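Reprise de mes petites notes de cuisine, cette fois sur les torchons, les éponges et tout ce qui sent mauvais sans qu'on sache d'où ça vient. Vous m'avez pas mal écrit sur le sujet après le billet sur les planches à découper, alors je vide mon sac !

## Les torchons qui sentent le vieux

Le torchon propre, plié, sorti du placard, et qui sent déjà le rance au premier verre essuyé : j'ai connu ça pendant des années. J'accusais la machine, la lessive, l'eau du quartier (à Bastville elle est très calcaire, j'avais un coupable tout trouvé). Le problème venait surtout de l'adoucissant. Il gaine les fibres, le torchon n'absorbe plus rien et garde le gras. J'ai tout arrêté d'un coup et je n'ai plus jamais racheté de bidon.

Pour rattraper des torchons déjà abîmés, je fais tremper dans une bassine d'eau très chaude avec 2 cuillères à soupe de percarbonate. Toute une nuit si je suis courageuse le soir, sinon pendant que je prépare le dîner. L'eau prend parfois une couleur de thé franchement dégoûtante, ne vous affolez pas. Ensuite, machine à 60, sans rien d'autre que la lessive habituelle. Attention quand même : pas de percarbonate sur la laine ni la soie, et jamais de récipient fermé, ça dégage du gaz.

Le lin, lui, je le lave à part. J'ai une série de torchons Mudby achetés en solde un mois de mars, raides comme du carton au début, et qui sont devenus mes préférés. Ils ont mis plusieurs lavages à s'assouplir. Si les vôtres font pareil, patience.

## L'éponge, cette affaire

Je sais qu'il y a deux écoles, ceux qui passent l'éponge au micro-ondes et ceux qui la jettent. Moi j'ai changé de camp : je suis passée aux lavettes en coton tricoté, j'en prends une propre le matin et elle part au linge le soir. Pour les casseroles, j'ai une brosse à manche en bois qui sèche debout, poils en l'air, dans un verre.

Et si vous tenez à l'éponge (je ne juge pas, j'en garde une pour l'évier), essorez-la vraiment et posez-la sur la tranche. Une éponge à plat dans sa flaque ne sèche jamais. Je la relègue ensuite aux sols, puis aux poubelles, puis à la poubelle tout court.

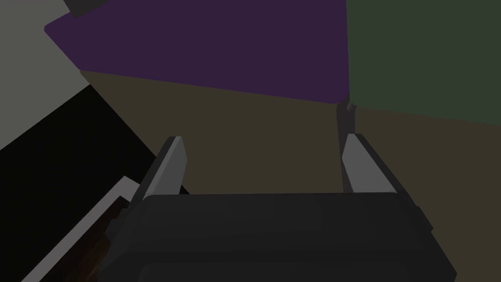 Le siphon, maintenant. Quand on a lavé les torchons, changé l'éponge, vidé la poubelle et que l'odeur est toujours là, il faut aller voir sous l'évier. Je vide le placard, je glisse une cuvette dessous, je dévisse à la main. Chez moi les bagues sont en plastique et se desserrent sans pince ; si les vôtres résistent, entourez-les d'un gant en caoutchouc pour la prise. Et bouchez la bonde avant, ou au moins collez un mot sur le robinet ! J'ai ouvert l'eau machinalement pour rincer le siphon que je tenais à la main, au-dessus du trou. Je vous laisse imaginer l'état du placard.

Au remontage, regardez bien le joint. S'il est écrasé d'un côté ou craquelé, ça se change pour trois fois rien. Je garde une petite boîte de joints Pillai dans le tiroir à bazar, avec les piles et les bouts de ficelle. On serre à la main, on fait couler, on passe un essuie-tout sec tout autour du raccord : la moindre goutte se voit tout de suite sur le papier.

Pour l'entretien courant, j'oublie le mélange bicarbonate et vinaigre. Je sais, tout le monde adore, ça mousse, c'est joli, mais les deux se neutralisent et il reste de l'eau salée ou presque. De l'eau bien chaude du robinet avec un peu de liquide vaisselle fait un meilleur travail sur le gras. Et surtout j'essuie les poêles au papier avant de les laver, c'est ce qui a changé le plus de choses chez nous.

## Le lave-vaisselle en renfort

Le filtre ! Sortez-le, passez-le sous l'eau avec une vieille brosse à dents. Je le fais 2 fois par mois, en écoutant la radio. Pensez aussi au joint du bas de la porte, là où l'eau ne passe pas : un chiffon humide suffit, et vous y trouverez de quoi regretter d'avoir regardé.

Une fois de temps en temps je lance un cycle à vide, le plus chaud, avec un bol de vinaigre blanc dans le panier du haut. Pas trop souvent, le vinaigre fatigue les caoutchoucs à la longue. Si votre notice le déconseille, suivez la notice, pas moi.

## Vos questions

On m'a demandé si mon bac à compost de cuisine sentait. Oui, l'été, quand je traîne à le vider. J'ai le petit modèle Joston avec couvercle, je tapisse le fond de papier journal et les peaux de melon vont directement dehors. Les coquilles de crevettes passent au congélateur dans un sac jusqu'au jour de la collecte.

Quelqu'un voulait aussi savoir comment je range les torchons sales en attendant la machine. Étalés sur le bord du panier, jamais en boule au fond. Un torchon mouillé oublié sous une pile, même une seule journée, ça fait de petits points noirs qui ne partent plus. J'en ai 2 comme ça, ils servent maintenant pour les vitres et les pattes du chien.

La prochaine fois je m'attaque au joint du frigo, et si vous avez une bonne méthode pour les bouteilles thermos qui gardent le goût du café, je prends !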